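Posted December 30, 2022 | By Torbjørn Nygård
Filed under: Standards & Practice, Minutes
4 shares | 2 comments

Rerkano Working Group on Simulated Robot Trials
Minutes of the year-end meeting, Nutthorpe

The chair opened the meeting and the minutes of the May session were approved without change. Apologies were received from the Moen office.

Item 1. Views to be kept with each trial record
The group reviewed the draft rule on stored views. Under the draft, a simulated trial must be filed with a view from the gripper, in which both fingertips and the part between them can be made out, and an overhead view of the arm on its platform. Wide-angle distortion is to be left uncorrected in the filed copy.

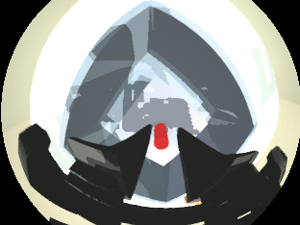
Detlef Petersen objected that a stored view proves little unless the simulator version and contact settings are filed beside it, and asked that the rule say so. The group agreed. Clause 2 will be amended to require both, and a record lacking either will be returned to its author.

Item 2. Lighting and surface settings
Members discussed whether strongly lit surfaces should be allowed. Randano had proposed a fixed upper limit on brightness. The proposal was not adopted. Authors will instead state the light settings in the record header and keep them the same for all runs in a series. Where a platform renders as flat white, the overhead view must still show the full arm from housing to gripper.
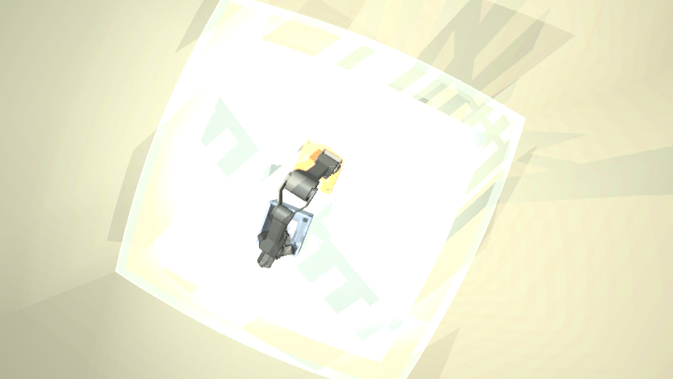
The minimum series length was then put to a vote. A series of 50 runs was approved; the alternative of 30 was defeated. Failed runs are to be kept in the count and marked as failed, with no reruns substituted.

Item 3. Naming of records
Deferred. Mr. Petersen will circulate a revised text.

Item 4. Other business
None. The meeting was adjourned.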